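February, still too hot to think

I have now written four submissions to the Inquiry into the Temporary Residence (Regional Pathways) Amendment Bill, and read aloud to myself they sound like four different people having the same headache. The first was angry. The second was polite and therefore longer. The third had footnotes. The fourth, which went in at 11.50 last night with ten minutes to spare, is mostly a letter from a man who has paid tax in Rondmont for nine years and would like to know what he is.

The man is Themba Naidoo, and he rang at breakfast to ask whether it had been lodged. I said it had. He asked whether they'd read it. I said somebody would certainly open it.

His trouble, for the record, since I'll want it when I'm old and claiming to remember: he came out on the old regional visa to work for Grolis, the cold storage mob on the Harawira road. Grolis sponsored him, Grolis was sold, and the new owner trades under a name one word longer. Under the old rules the sponsorship went with the business. Under clause 20 of the bill, it goes with the "sponsoring entity as originally constituted", which nobody at the Department's hotline could define for me, though one young bloke had a decent go. He thought it meant Grolis. Grolis, legally, is a filing cabinet.
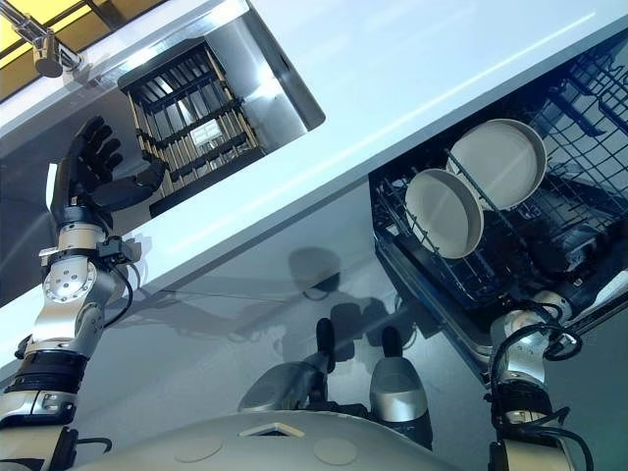
Spent the morning going through the explanatory memorandum with a highlighter. It says the change affects "a small cohort". Page 107 gives the cohort as 900 primary holders, and says nothing of their kids. The Minister was on the radio calling it housekeeping. I have views on housekeeping, being a person who owns a dishwasher. You pull the door down and the job is still at the sink, plates in the rack, waiting on somebody. The bill strikes me as much the same arrangement: a large modern apparatus standing open, and the actual work left next to it for whoever happens to be passing. In this case a legal centre in Demance with one and a half solicitors, the half being me.

Rang our local member's office at ten. Her electorate officer is a lovely woman who has perfected the art of agreeing with you in a tone that promises nothing. The member is "very engaged with the regional settings". I asked if she would move the transitional amendment, the one that would let existing visa holders finish under the rules they came in on. The member is "aware of the amendment". I asked if she was for or against it and was told the party room hadn't landed. It has been circling since before Christmas. I hope they packed sandwiches.

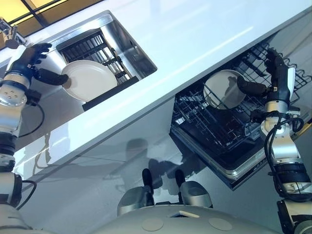 Then the other side's office, in the interests of balance and bad temper. They are strongly opposed to the bill, and will be saying so at length before voting for it. The adviser explained that blocking it outright would let the government say they were soft on compliance. He suggested I look out for their second reading speech, which would be "quite strong". I told him Themba would be thrilled to have a quite strong speech on his side. I don't think he heard the tone. He asked me to spell Themba.

Lunch, a cheese sandwich over the keyboard. The crumbs are now in with the older crumbs. 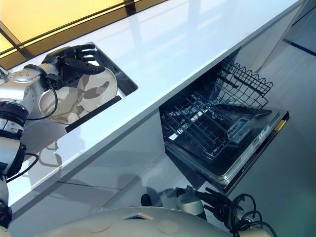 Later, nearly nine

The committee secretariat emailed at four. They would like someone from the centre to appear by video at the regional hearing, which is being held in the city, regional hearings being apparently a matter of attitude. We get 20 minutes, to be shared with a growers' association and a professor. I have said yes. The growers want the bill changed as well, for their own reasons, so with luck the senators will hear us complaining about the same clause from opposite ends and be confused into fixing it.

I asked Themba if he'd sit beside me and say his piece. Long silence. He said he doesn't like to criticise a government that could put him on a plane. I said that was more or less the point we'd be making, and that he was under no obligation to make it in person. He's going to talk to his wife. His daughter, who is seven and was born in the Harawira hospital, was shouting in the background about a lost shoe. I noticed I'd written "dependant (1)" for her in the submission and felt a bit sick about it. 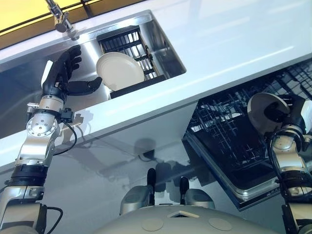
He rang back at half past seven. He'll do it, provided he can wear his work shirt, because it has the old Grolis name on the pocket and he'd like the senators to see there was such a company. Best piece of evidence we've got, and I didn't think of it.

To do tomorrow: find the sale contract, ring the growers, ask the professor what on earth "originally constituted" means. Buy a fan.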